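Smart meters and the kettle that ate Christmas

I have had one of those little energy displays on the windowsill since December, and I would like to register some doubts.

It came free with the new meter. The man from Veltex who fitted it told me that people who have one "use less, just from seeing it". I asked how much less. He said it depended on the household, and I have noticed that everything to do with saving money depends on the household, except the bill.

For the first fortnight I was a convert. I went round switching things off at the wall and going back to look at the number. The kettle sends it straight into the red, so I started boiling one mug at a time and felt very pleased with myself. Then I sat down and did the sum. Our usage for the year before was 3,728 units, nearly all of it the hot water tank, the oven and the tumble dryer. The kettle is small change. I could give up tea altogether and hardly see it.

My neighbour Arvo Salminen swears by his. He says he got down to 3,000 units last year, and I believe him, but he also had his loft done and his son moved out. I'd want to know what share of the credit belongs to a plastic box with a coloured light on it.

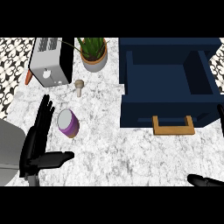
What bothers me more is the advice that comes with it. The leaflet from Veltex has a page on "vampire appliances", meaning anything left plugged in and doing nothing. It says a typical home could save up to 100 pounds a year by switching them off. "Up to" is doing a lot of work there. I borrowed a plug-in monitor from Ville Mäkelä at the Pesumdale library and tried it on everything I could reach. Most of our stuff drew so little that the monitor showed zero. The old set-top box was the one real offender, and I have unplugged it, and my wife has plugged it back in.

Then there is the app. It wants to compare me with "similar homes nearby". Similar how? We have electric heating upstairs and half the street doesn't. I got a sad orange face for February and I'm still cross about it.

I did find one thing worth the bother. The tank thermostat was set far too high, and had been for years — probably since the Hyvönens had the house. Turning it down took two minutes and a screwdriver. The display played no part in that. I found it because I was looking for the stopcock.

So the box stays on the windowsill for now, mostly as a clock.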